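Keep the repair desk open
Saturday, February 1, 2020

The council wants to close the repair desk at Misik library in April and put a print kiosk in its place. I think that is a mistake, and I don't think the sums behind it are very good.

The desk took in 1,073 items last year. Lamps, radios, toasters, sewing machines, a great many kettles. Most went home working. The council's paper mentions none of this. It gives the cost of the room and the cost of the insurance, and it compares those with what a kiosk from Jurneck would bring in. If you only count one side, the answer is settled before you start.

People also bring computers, usually old ones that still do everything their owners ask of them. A new one is a month's rent to some households in Misik.
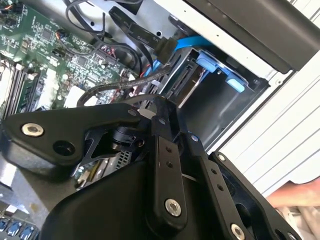
What the paper leaves out

Throwing things away costs money too. The tip at Costik charges the council by weight, and that bill comes from a different budget, so it never appears next to the desk. Nor does the bus fare of anyone who now has to go into town, where the one remaining shop asks 54 pounds before it will look at anything.

I accept that the desk is slow. I waited 9 weeks for a radio. I also accept that the opening hours suit retired people better than those in work. Both could be put right with one evening session a month, which was suggested in the survey by 127 people and isn't mentioned in the paper either.

A library lends things so that each household doesn't have to buy its own. Sharing tools and know-how seems to me the same job.

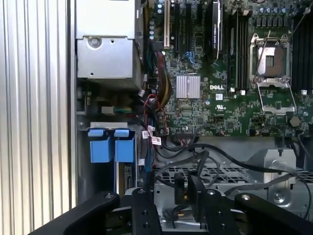 Deschamps wrote in to disagree: the desk is well liked, but a library with a leaking roof should pay for the roof first, and repairs could move to the church hall at no cost to the council. I have asked about the hall. It is booked every weekday until the summer, and it has two sockets.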